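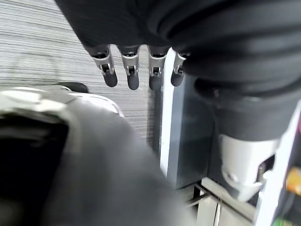 The clerk at window 3 had a way of turning pages that made Kwesi Korletey feel he'd forgotten to wear shoes. She went through the whole folder, licked her thumb, and went through it again from the back.

"Water board," she said at last. "You need the letter from the water board."

"I have the letter from the water board." He leaned in to point. "There, under the map."

"This one is for Dramham. Your factory is in Wolta."

Now, anyone who has lived out that way will tell you that Dramham and Wolta are the same place, more or less, with a stream between them that you could step over in February – and Kwesi told her so, with a good deal of feeling, and with a story about his grandmother's goats that he had meant to keep short. The clerk listened to all of it. Then she slid the folder back under the glass.

Nana Gbeho was waiting on the bench outside with two bags of groundnuts and her sandals off. She had put her savings into Drunirier the same week he had, back when it was a name on a napkin and a plan to press shea butter in a shed, and she had come along on every one of these trips, though he'd never asked her to.

"Well?" she said.

"Wrong side of the stream."

She laughed so hard that the guard looked over, and after a moment Kwesi sat down and took some groundnuts, and felt a little better in spite of himself. It had been 16 months. There were 13 stamps on the cover sheet, green and purple and one that had come out upside down, and he had grown fond of them the way you grow fond of a limp.

"Mawuli Issahaku's cousin is at the water board now," Nana said. "In Chala."

"I'm not going to anybody's cousin."

"I didn't say go to him for a favor. I said he's there. He opens the office at eight and he answers the telephone, and when did you last meet a man who did that?"

So they took the afternoon bus to Chala, the slow one that stops for anybody with a hand in the air, and Kwesi held the folder on his knees and watched the cassava fields go by. Somewhere past the bridge Nana fell asleep on his shoulder. He thought about old Ebenezer Mahama, who had sold them the land and still walked over most evenings to ask when the roof was going on, and how he would have to tell him soon, again, that it would be soon.

The bus pulled in a little before dark. Nana woke up, felt around under the seat with her feet, and said she could only find one sandal.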